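Print this page | E-mail this page

Home | Services | Home Medicine Box | Questions | Contact

Frequently asked questions: sorting your things after a hospital stay

Many people come home from the hospital with a bag full of small items and do not know where to put them. On this page we answer the questions which are asked most often at the Leitner advice desk in Revulville. The answers were prepared by Ankit Bhatt and were last reviewed in September.

How do I start?

Take everything out of the bag and lay it on a table with good light. Do not sort inside of the bag, it is easy to miss a small thing at the bottom. Put medicines, bandages and clothing in separate places. Papers can wait until the end, but please do not throw away any of them before you have read them.

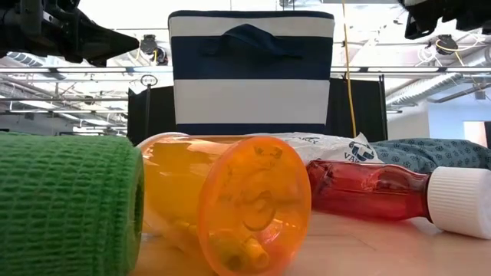 How long does the sorting take?

For one person, 60 minutes is usually enough, and this includes reading the labels. If you feel tired, do only the medicines on the first day and leave the rest for later.

Can I keep tablets from different bottles together?

No. Please leave each medicine in the bottle in which you received it. The label tells you the name, the dose and the date, and without it even a pharmacist can have difficulty to say what the tablets are. If you use a weekly box with 7 compartments, fill it for one week only and keep the original bottles.

What should I do with a bottle that has no label?

Put it aside and do not take anything from it. Bring it to your pharmacy with the cap closed. They will tell you if they can accept it for disposal. Do not pour liquids into the sink.

Is an opened elastic bandage still good?

It depends on the kind. A self-adhesive bandage which is clean and still sticks to itself can be rolled again and kept for a small sprain. It should not go directly on an open wound. If it was worn on a wound, or if it has lost its stretch, throw it away.

Which things go in the box and which go in the drawer?

We recommend two places. The box is for medicines and it should close well – a high shelf in the bedroom is better than the bathroom, where the air is damp. The drawer is for bandages, small packets and other supplies that you want to reach quickly. Lay packets flat with the printed side up, so you can read them without lifting everything.
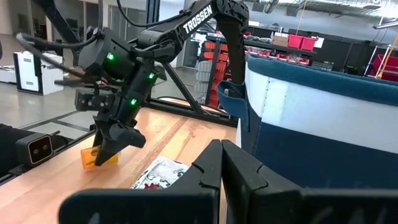
A printed packet laid out on the wooden table.

May I keep the gown?

Please ask the ward. In most cases a cloth gown belongs to the hospital and should be returned washed. Paper gowns are for one use and go in the normal trash.

Where can I get a box?

The Doron box is available at our desk in Revulville and also in Stolska. You can bring your own box as well, if it has a lid and is clean inside. Remember that a lid alone does not protect children – the box must be locked or out of their reach.

Print this page | E-mail this page

Related items

How to read a pharmacy label
Returning old medicines in Stolska
Doron box: sizes and spare lids
Packing a bag for a short hospital stay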